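Foremano bench notes: setting up a task board for two arms

Fast version. Longer one when I get a free evening. Assumes your arms are already bolted down and you can jog them. If not go do that first, Othmane's page covers it.

What you need
White board, flat, big enough that both hands reach the middle. Mat with some grip. Printed parts, all one color. Black cloth. Double sided tape, thin. A marker you can wipe off.

1. Hang the cloth
Black, full width behind the table. Ours is from Letero, the cheap stuff, works fine. Clamp the top, let the bottom hang past the table edge. Iron it if you care. I don't.

2. Mat down, then board
Mat first. Board on top, middle of the table. Doesn't need to be square to the edge, you're going to teach the positions anyway. Does need to not move. Four bits of tape under the corners, press hard, leave it over night.

3. Print the pegs
Blue for everything loose, white for everything fixed. Saves so much pain later when you're picking thresholds. Print pegs standing up, slow on the outer wall. First batch I did lying down and they came out oval, wouldn't seat. Niloufar binned the lot.

Sand the bottom of each peg. Two passes. Try every one by hand before a robot gets near it. If you have to push, the hand will push too, and it pushes harder than you.

4. Fixture plates
Dry fit. Run both arms over the board at low speed with nothing on it and mark where each hand gets comfortably. Plates go inside the marks. Leave finger room between them, more than you think. The hand needs space on the far side of a peg aswell as the near side, I forgot this on the first layout and had to peel everything.

5. Cables
Slack at the wrist, slack at the elbow. Then move the arm through its whole range and watch the cable, not the arm. Anything that goes tight, redo.

6. Speed limits
Set them before you load parts. We run 27 percent for a new layout. Lech wants it faster, Lech can buy the next wrist.

7. First run
One arm at a time. Park the other one high and wide. Start with the big cylinder, it's forgiving. Small pegs last.
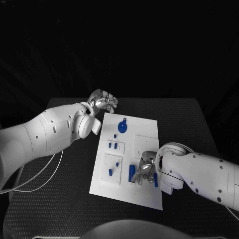
Page last changed: 2025-04-22 by nazanin

Both arms over the board, right hand down next to the big cylinder, left one still hovering. Go slow when you get to this point. Check the fingers clear the neighboring pegs before you close them, and keep a thumb on the stop.

If a hand knocks a peg over: stop, open, raise, then fix it by hand. Don't try to rescue it with the arm.

If the board creeps: tape's done. New tape, reteach.

Part files are in the shared folder under 182. The ones in 400 are the old oval pegs, dont print those.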